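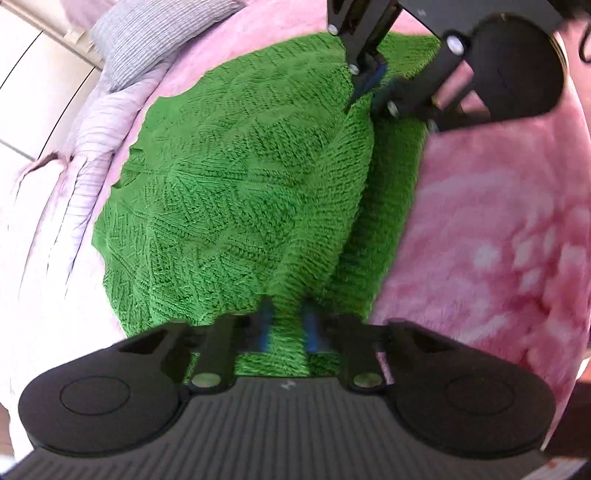 Leonilde Serrano reckons you should never choose a puppy on the first visit, and after a long morning among her greyhounds I've come around to her way of thinking. Go home, she told me, have your tea, and see which one you're still talking about at bedtime.

I had driven 260 kilometres to hear this, most of it behind a caravan, and I'd have happily driven it again. But it's the older dogs I really want to tell you about, the retired ones who have never lived in a house and who arrive on somebody's doorstep at four or five years of age with no idea what a staircase is for.

Masel was one of these. He's a big fawn fellow with a grey muzzle and the most mournful eyes you ever saw, and for his first 2 nights in his new home he slept standing up, or as near to it as a dog can manage, with his chin propped on the arm of the couch. His new owner, Ans Van Hecke, sat up with him both times (she had a thermos and a very long novel) and on the third evening he folded himself down onto the rug with a groan you could have heard from the street.

"I cried like a baby," says Ans. "Then I couldn't get to the kitchen, as he'd taken up the whole floor!"

Leonilde has placed 121 greyhounds since she started, and she still gets a card from most of the families. Her advice is much the same for all of them. Keep the first week dull. Feed at the same hours, walk the same short loop, and put off the visitors, even your mother. Glass doors want a strip of tape at nose height. Cats need a slow introduction with a lead and a muzzle, and some dogs will never be right with cats at all, so ask before you fall in love.

Kemach, the little black female who leaned against my legs the entire time I was there, is one of those. She'll go to a home without cats in March, all being well, and I'm trying very hard not to look at my own back fence and wonder how high it is.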